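Category: Student Work / Home & Interior Studies / Project Reports

We use cookies to remember your settings and to see which pages get read. Accept all | Only necessary | Read more

A Place for Small Things: Desk Clutter at the Shared Table
Project report, spring term
Written by Vilja Aaltonen with Keegan Pearce and Aleksi Rantala
Supervisor: Sabine Gerlach

1. Where the idea came from

Our study house, Jimau, has one big table that everybody loves and everybody complains about. People eat breakfast on it, do their drawing homework on it, wrap presents on it, and in the evening it turns into the place where all the pens in the building go to rest. Keegan lost the same eraser four times in April (he swears it was the same one). At some point during yet another search we started talking about why small desk things wander so much more than big ones. Nobody misplaces a chair!

We took that question to Sabine, who runs the course on everyday interiors, and she told us to stop talking and write a plan. So we did. The project was to find a simple way of keeping writing and gluing supplies on a shared table during the day, using things the kitchen already had, and to see what the people at the table thought of it.

We were not allowed to buy organizers. That was Sabine's rule and at first we thought it was a mean one, but it ended up making the whole project much more fun.

2. What we wanted to find out

Our main question was whether an open, flat holder works better on a shared table than a tall one. By "better" we meant that things get put back on it and that people can find them without asking. We also wanted to know how many supplies a table like ours needs at once, and whether the kind of tabletop makes any difference to how easily you spot something lying on it.

Aleksi wanted to add a question about color. We said we'd look at it if there was time, and there was a little time, so there's a short part about it in section 6.

3. How we worked

The project ran for 12 working sessions, mostly late in the afternoon when the table was busy. We compared four holders: a drinking glass, a bread basket, a shallow baking tin and a dinner plate. Each holder got the same number of sessions, and we switched the order so that no holder only got the quiet afternoons.

At the start of a session we set out the supplies and told whoever was at the table that they could use everything. After that we tried hard to keep our mouths shut. This was difficult for all three of us, and hardest for Keegan, who likes to help. At the end we wrote down where each thing had finished up: on the holder, somewhere else on the table, on the floor, or gone. "Gone" usually meant a pocket or a pencil case, and we always asked for it back nicely.

We also kept a notebook on the windowsill where people could write comments. Some of the comments are about the project and some are about the biscuits. We've typed up the first kind.

4. The holders

The glass was everyone's guess for the winner, ours too. It takes up almost no room and it looks tidy. But a glue stick in a tall glass sinks to the bottom and sits there under the pens, so people tipped the whole thing out to get at it, and then the table was covered. It also fell over twice when someone reached across for the milk.

The basket was popular for a completely different reason, which was that people kept putting bread in it. We should have seen that coming. Aleksi wanted to count this as a success because at least something was being put back.

The baking tin worked well. It has straight sides and holds plenty, and a ruler fits in it. The trouble was the noise. Every marker that got dropped into it clattered, and Marjatta Sjöberg, who was studying for her language exam at the far end, wrote in the notebook that she now knew exactly how many times per hour a person needs a marker.

And then the plate. We had put it on the list mostly to have a fourth thing, and it turned out to be the one we liked most. You can see everything on a plate. There is no bottom to dig around in, the rim is enough to stop a pen from rolling away if you lay it down gently, and you can slide it along the table to the next person without lifting it. It's also a thing that every kitchen has.

5. Two things at a time

After the first round we noticed that we had been putting far too much out. A crowded plate is just a pile with an edge. So in the second round we cut down, session by session, until there was only a black marker and a glue stick left, laid next to each other the long way. We expected complaints. There weren't any! People were making labels for the storage jars that week, and for labels you need one thing to write with and one thing to stick with, and that was what they had in front of them.
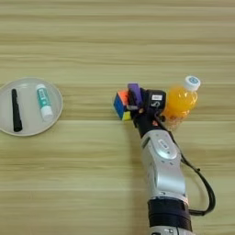 The lesson we took from this is to lay out supplies by job. If the job is labels, put out what labels need. If somebody comes along to do their geometry, swap the plate over. We had been thinking of the holder as a storage place, like a drawer without the drawer, and that was our mistake in the first round. Storage can live on the shelf. The table only needs whatever is being used this afternoon.

It also helped that the things had a direction. When the marker and the glue were laid side by side, people laid them down that way again afterward. When we tossed them on any old way, they came back any old way, or they came back next to the plate. We can't prove this with the few sessions we had, but all three of us noticed it separately and wrote it down before comparing notes, so we feel pretty good about it.

6. Tabletops and color

This was Aleksi's part and he got very excited about it. The table has a light wood look with long grain bands in beige and honey tones, and he noticed that small things in brown or yellow more or less melt into it. A wooden pencil lying along the grain is surprisingly hard to spot from a chair at the other end. A black marker on a pale plate is the opposite case. You can pick it out from the doorway.

He tried a few more pairings at home, where the Rantala family table is dark, and there the pale plate itself is what you see first, and your eye goes to whatever is on it afterward. His conclusion is that the plate should be plain and light, and that patterned plates should stay in the cupboard. Keegan's grandmother's plates have roses on them, and a paper clip on one of those is lost forever.

We'd like to say something about glue sticks as well. White caps are easy to lose track of once they've been taken off, and on a white plate they're harder still. Our only answer so far is to tell people to put the cap back on straight away. If anybody has a better idea we would love to hear it.

7. What people said

We collected the comments from the notebook and from a short talk with each regular at the table. A few that we liked:

"I put it back because I could see the spot where it had been."

"The glass looked nicer. The plate was nicer."

"Can the plate have scissors tomorrow?"

"Please keep it off the side where we serve soup."

The soup comment is a fair one, and it led to our only real rule. The supply plate has to be one that doesn't go back to being a dinner plate. We chose one from the back of the cupboard, put a sticker underneath, and told the kitchen crew about it. Glue and dinner don't mix.

8. Problems and things we'd change

We had trouble being neutral. By the middle of the project everyone knew we liked the plate, and friends may have put things back just to be kind to us. Next time we would ask someone from another group to run half the sessions.

Our record sheets also changed along the way. The first version had no line for "lent to someone in the next room," and that happens constantly. We went back and corrected the early sheets from memory, and memory isn't a great method. Sabine pointed this out in red pen.

We also never tested the plate with younger children, or on a table that gets folded away at night. Marjatta has offered to try it at her sister's place, where there are both.

9. Using the results

The plate has stayed. It sits toward one side of the table in the afternoons and goes up on the shelf before dinner, and whoever sets it out picks what goes on it. We've written a half-page guide and pinned it beside the fridge, and the house in Savolainen has asked for a copy, so we're a bit proud!

For the summer we would like to look at chargers and cables, which have the same wandering problem but are much worse because they tangle. Keegan thinks a plate won't work there. Aleksi has already borrowed a soup bowl.

Thanks to Sabine Gerlach for the rule about not buying anything, to Marjatta for putting up with the baking tin, and to everyone at the table who let us stare at their pens.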